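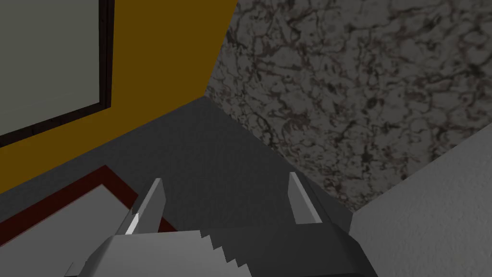 Nitard Worktop Sealer, Water-Based, Matt

Home > Surface Care > Sealers > Stone and Masonry

Product code: NWS-500
Pack size: 500 ml
Availability: In stock
Page revised 5/3/18

Overview

Nitard Worktop Sealer is a water-based impregnating sealer for granite, slate, sandstone and other porous stone used indoors. It soaks into the stone and slows the uptake of water, cooking oil, wine and coffee. It does not form a film and does not change the surface texture. On most pale stones there is no change of colour. Dark stones may deepen slightly, and a test patch is required on all of them.

The sealer is supplied ready to use and must not be thinned. It replaces the earlier solvent-based grade, which has been withdrawn. Stone previously treated with the solvent-based grade can be recoated with this product once the old treatment has worn enough for water to darken the surface.

Suitable surfaces

Polished, honed and flamed granite; slate; sandstone; unglazed terracotta; cement grout. Polished granite takes up very little sealer and some slabs take up none. To check, place a few drops of water on the stone and leave them for 20 minutes. If the stone under the drops has not darkened, it does not need sealing and the product will only dry on top as a smear.

Not suitable for glazed tile, laminate, solid surface, glass, painted or varnished wood, or any stone that has been waxed. Wax must be taken off first with Kadlec Wax Remover (sold separately) and the stone rinsed twice with clean water. 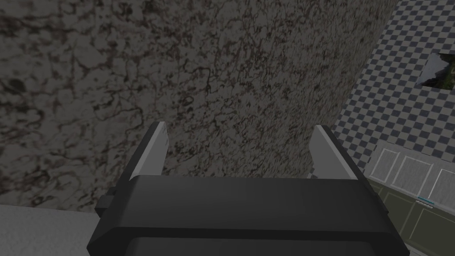
Acid cleaners, including vinegar and most descalers, should not be used in the week before sealing. They leave residues in the pores of the stone and can etch marble and limestone. Washing-up liquid leaves a thin film of its own and should be rinsed off fully. Let the stone dry overnight before starting.

Directions for use

Shake the bottle well. Work at a stone temperature between 10 and 25 degrees C, away from direct sun and underfloor heating that is switched on.

Pour a small amount on to a lint-free cloth or short-haired pad and spread evenly, working in sections no larger than can be reached comfortably. Keep the surface wet for ten minutes, adding more where it soaks in quickly. Wipe off all excess with a dry cloth before it becomes tacky. Any sealer left standing will dry as a dull patch.

Apply 2 coats, the second one hour after the first. Highly absorbent sandstone may need a third. Do not place food directly on the stone for 24 hours. Full resistance to oil is reached after three days.

Dried patches can be softened by wetting them with fresh sealer, leaving for two minutes and rubbing off. Use a white nylon pad if a cloth is not enough. Do not use wire wool.
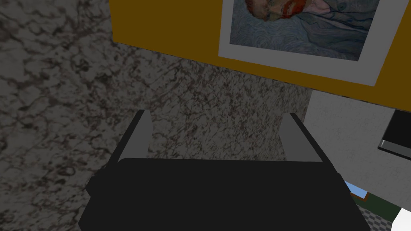 Technical data

Appearance: milky white liquid, clear when dry
Odour: slight
Water content: 91% by weight
Coverage, honed granite: up to 20 square metres per litre, per coat
Coverage, sandstone: up to 6 square metres per litre, per coat
Touch dry: one hour
Cleaning of tools: water, before drying
Shelf life: 2 years unopened
Storage: upright, closed, protected from frost

Product that has been frozen separates and cannot be recovered by shaking.

Safety

Avoid contact with eyes. Wear gloves if the skin is sensitive. Keep out of reach of children. Do not pour leftover sealer into drains. The safety data sheet can be requested from the Durkeck order desk, quoting the product code.

Related items

Kadlec Wax Remover, 500 ml
Wukora White Nylon Pads, pack of 2
Wukora Lint-Free Cloths, pack of 20
Nitard Daily Stone Cleaner, neutral, 500 ml

Delivery and returns

Sold and dispatched by Durkeck. Liquids are sent by road only. Unopened bottles may be returned within 14 days of delivery. Opened bottles cannot be accepted.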